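Best way to hold a power board steady while you recap it?
Posted by Leonie Ormsby in Repair Talk, 11/02/2020

Hi all! I've been slowly teaching myself to fix the power boards out of old shop equipment (long story, my uncle ran a sign business in Tallinbridge and left behind a garage full of stuff). I'm fine with the soldering itself, or fine enough. What drives me up the wall is getting the board to sit still at a decent height while I work on it.

The one I have going right now is a green board on a flat gray metal plate, and it's crowded. Big can capacitors, a row of connectors all along one edge, hardly any bare space to put a finger. If I lay it flat on the table I can't get hold of the plate without scraping my knuckles, and if I prop up one side with a book the whole thing slides off the minute I push on a connector. So I've ended up sitting it, plate and all, on top of a white plastic box from the kitchen. It's a good height for my back and I can spin it around to get at the other side. But I don't love it. The plastic is a bit bendy and I can feel it give when I press.

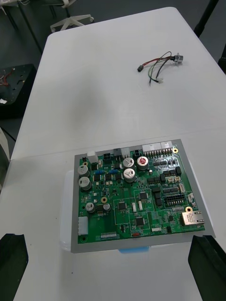
Ehsan Khattak
I've done it your way for years and it's better than you think. The plate is doing you a big favor, so leave it on for as long as you can. A bare board flexes when you push a plug in, and that's how you get cracked joints on the big parts. With the plate on, the box only has to carry the weight.

Two things I'd change. First, put something grippy between the box and the plate. I use a square of drawer liner, the rubbery open-weave kind, and it cost me next to nothing. Second, fill the box. I put a bag of dry rice in mine and it stopped skating around the table completely. If you have lids, try it lid side down too, because some of them are a lot stiffer that way up.

You also need to think about what happens when you turn it over to get to the solder side. Those tall capacitors will be carrying the load if you just flip it onto the table, and they don't like it. I cut a foam block with a bread knife so the tall stuff drops into a hole and the edges of the board sit on the foam. Ugly as anything, works great. Keep the iron away from it, obviously.

And please, please check the big caps with a meter before you put your hands anywhere near them. Unplugged doesn't mean empty. Let it sit, measure, and if there's still something there bleed it off through a proper resistor, no screwdriver across the legs. I got bit once in October a few years back and my arm buzzed for the rest of the evening.

Leonie Ormsby
Thank you, this is so helpful! Rice, I would never have thought of rice. I do check the caps, I have a sticky note on the lamp that says METER FIRST in giant letters. What about a real board holder though? I was looking at the Jiretti one, the sliding rail thing with the two jaws, and it's 40 dollars, which isn't nothing for me but I'd pay it if it saves me the hassle. My worry is that the plate is wider than the board, so I'd be clamping the plate and I don't know if the jaws open far enough.

Ehsan Khattak
I have the Jiretti and I like it for small boards, but I wouldn't buy it for this one. Mine opens wide enough on paper and then the jaws start to lean once you're near the end of the rail. Heavy plate, leaning jaws, you can guess. It's also tall, so you end up working with your elbows in the air. Measure your plate before you spend anything, and measure it along the long side too, because you'll want to turn it at some point.

What I'd do with the money is get a decent table instead. I work across two white tables shoved together end to end (they were 17 dollars each at the Skodevwood clearance, scratched on one corner) and it made more difference than any holder I ever bought. I keep the job on one side of the join and all the tools and cables come in from the edges, so there's nothing underneath the board to snag. Try to keep the white top clear, too. You drop a little screw on a white table and you can see it right away, on my old brown bench I lost one every single night!
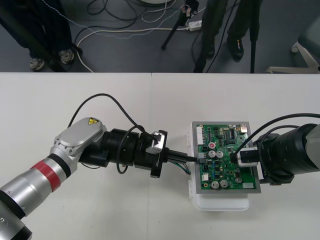

The other thing with two tables is the join itself. Don't park the box across it. If one top is even a hair higher than the other the box rocks, and you'll be chasing that wobble all afternoon and blaming your soldering. I ran a strip of masking tape down mine so small parts can't fall through, and I change it when it gets grubby.

Oh, and take a photo of every connector before you unplug it. Some of those multi-pin ones look the same until you're trying to put them back.

Janjua
just use blu tack. four blobs under the plate. done it on loads of boards never had one move

Leonie Ormsby
Ha, I might try the blobs tonight while I go hunting for drawer liner. Ehsan, I measured the plate and you were right, it would be right at the end of the rail, so no Jiretti for me. I do have a second folding table in the garage under all the sign letters, so I'm going to dig that out this weekend. Do you tie the legs together or just push them up against each other?

Ehsan Khattak
Just pushed together, with a cable tie around the two legs at the back. Loose enough that you can still get the vacuum in there.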